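3.2 Wallet und Vollknoten in Betrieb nehmen

Dieser Abschnitt gilt für die Hedier-Software ab Version 2 auf einem Desktop-Rechner mit Linux oder Windows. Die mobile Wallet Zolline wird in Abschnitt 3.4 behandelt. Wer bisher nur ein Konto beim Handelsplatz Prirmont genutzt hat, muss das Guthaben dort vorerst stehen lassen, bis Schritt 12 abgeschlossen ist.

Voraussetzungen

- 200 GB freier Speicherplatz auf einem internen Laufwerk
- dauerhafte Internetverbindung ohne Volumenbegrenzung
- ein Benutzerkonto mit Administratorrechten (nur für die Installation)
- Papier und Stift

Geteilt: 40 Mal

Installation

1. Laden Sie das Installationspaket und die zugehörige Prüfsummendatei herunter. Speichern Sie beide im selben Ordner.

2. Vergleichen Sie die Prüfsumme des Pakets mit dem Wert in der Datei. Stimmen die Werte nicht überein, löschen Sie das Paket und laden Sie es erneut.

3. Starten Sie die Installation. Wählen Sie im Dialog »Betriebsart« die Option »Vollknoten mit Wallet«. Die Option »Nur Wallet« lässt sich später nicht umstellen; in diesem Fall muss das Programm entfernt und neu installiert werden.

4. Legen Sie das Datenverzeichnis fest. Netzlaufwerke und USB-Sticks werden nicht unterstützt.

Hinweis: Das Datenverzeichnis kann nachträglich verschoben werden. Beenden Sie dazu zuerst den Dienst, kopieren Sie den Ordner vollständig und tragen Sie den neuen Pfad in der Datei henao.conf ein. Henao ist der Name des Hintergrunddienstes und erscheint auch so in der Prozessliste.

Wiederherstellungswörter sichern

5. Beim ersten Start zeigt die Wallet die Wiederherstellungswörter an. Schreiben Sie sie in der angezeigten Reihenfolge auf Papier.

6. Bestätigen Sie die abgefragten Wörter. Nach einer falschen Eingabe beginnt die Abfrage von vorn, die Wörter bleiben dieselben.

7. Vergeben Sie ein Kennwort für die Wallet-Datei.

ACHTUNG: Das Kennwort schützt nur die Datei auf diesem Rechner. Wer die Wiederherstellungswörter kennt, kann ohne Kennwort über das Guthaben verfügen. Fotografieren Sie die Wörter nicht und legen Sie sie nicht in einem Cloud-Speicher ab. Ein Ersatz durch den Support ist nicht möglich.

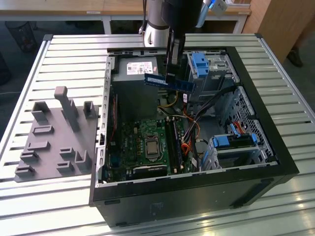
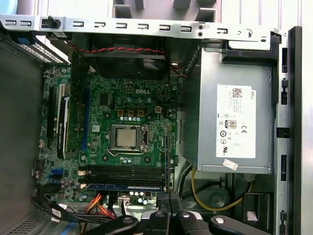 Britta Kröger schreibt dazu im Kommentarbereich: Bei mir fehlte nach einer Neuinstallation das halbe Guthaben, obwohl alle Wörter richtig eingegeben waren. Der Grund war der Ableitungspfad. Ich hatte die Wallet noch unter der alten Version angelegt und beim Wiederherstellen die Voreinstellung übernommen. Mit dem Eintrag »Altes Format« und einer neuen Suche war alles wieder da. Bitte ergänzt das in der Anleitung, ich habe einen ganzen Abend danach gesucht.

2 Kommentare

Ergänzung vom Freitag, 20. November 2020: Wurde die Wallet mit einer Version vor 2 angelegt, wählen Sie bei der Wiederherstellung unter »Erweitert« den Eintrag »Altes Format«. Starten Sie danach »Adressen neu durchsuchen«. Während der Suche wird ein unvollständiger Kontostand angezeigt.

Erste Synchronisation

8. Öffnen Sie die Registerkarte »Netzwerk« und klicken Sie auf »Verbinden«. Der Dienst sucht selbstständig nach Gegenstellen.

9. Warten Sie, bis der Status von »Kopfdaten« auf »Blöcke« wechselt. Bleibt die Anzeige länger als 40 Minuten unverändert, prüfen Sie die Firewall-Einstellungen und starten Sie den Dienst neu.

10. Lassen Sie den Rechner bis zum Ende der Synchronisation eingeschaltet. Der Ruhezustand unterbricht den Vorgang. Bereits geprüfte Blöcke bleiben erhalten, die letzten 2.036 werden nach einer Unterbrechung noch einmal geprüft.

11. Sobald der Status »Aktuell« lautet, erzeugen Sie unter »Empfangen« eine Adresse.

12. Überweisen Sie zunächst einen kleinen Testbetrag von Prirmont an diese Adresse. Vergleichen Sie die Adresse vor dem Absenden vollständig, also nicht nur Anfang und Ende. Erst wenn der Betrag in der Wallet als bestätigt geführt wird, übertragen Sie den Rest.

Vorsicht: Überweisungen können nach dem Absenden nicht zurückgerufen werden. Das gilt auch für Beträge, die an eine Adresse im falschen Netz gehen.

Hinweis: Für den Empfang muss der Knoten nicht laufen. Eingegangene Beträge erscheinen nach der nächsten Synchronisation. Zum Senden muss der Status »Aktuell« angezeigt werden.

Weiter mit Abschnitt 3.3, Gebühren einstellen.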